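June 16, 2018
By Frøydis Berge

Birger Wikström wrote the handling rules at Widamel, and they fit on two pages. The first is that a shelf is set the same way before every run.

"If one can has moved, you're testing something else," he said.

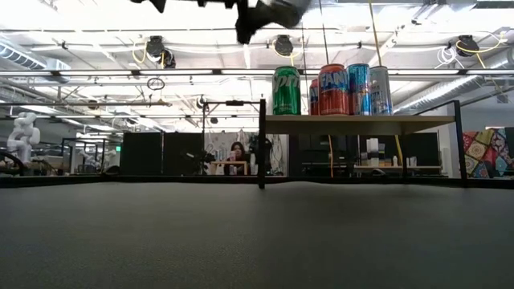 Cans on the shelf board, with the gripper overhead.

The second rule took longer to agree on: no one reaches past the rail while the arm has power – even to fix a label. Wikström wants 10 clean runs before a speed goes up. Haugen, he said, asks for 12.

"I'd sign theirs too," he said.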